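Open day at Ondodari

2018-01-08

Griet Groen had two spare places for the Ondodari open day, so I took one. The building is 14 minutes on foot from the station and the signs stop at the parking lot.

The first hour was slides. Themis Karamanlidis went through the data format, the time sync between the left and right units, and how a session is split into single grasps. Their target is 300 usable grasps per operator per day. He did not say how many get thrown out, and I should have asked.

After that we moved on to the demonstration, which I found more useful. The grippers are held by hand, one per side, with two parallel fingers and ridged blue pads. The task was picking fruit from a tray.
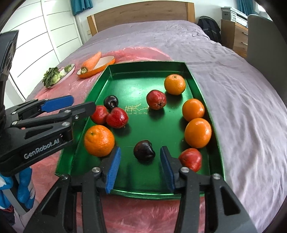 Fruit tray task, fingers open over a plum.

I got about 5 minutes with a pair. Notes:

Oranges are easy if you close across the widest part. Apples roll when you come in off center. Plums are small for the jaw opening, and I kept closing too early. You also lose most of your sense of force through the linkage, so you watch the pads and slow down. My left hand was clearly worse than my right.

The Mamov talk on labeling ran over and I missed the end of it. Griet stayed and says the part on failed grasps was worth hearing. Slides are supposed to go out to everyone who signed in.

Next open day is in August. I plan to go again and ask about the discard rate.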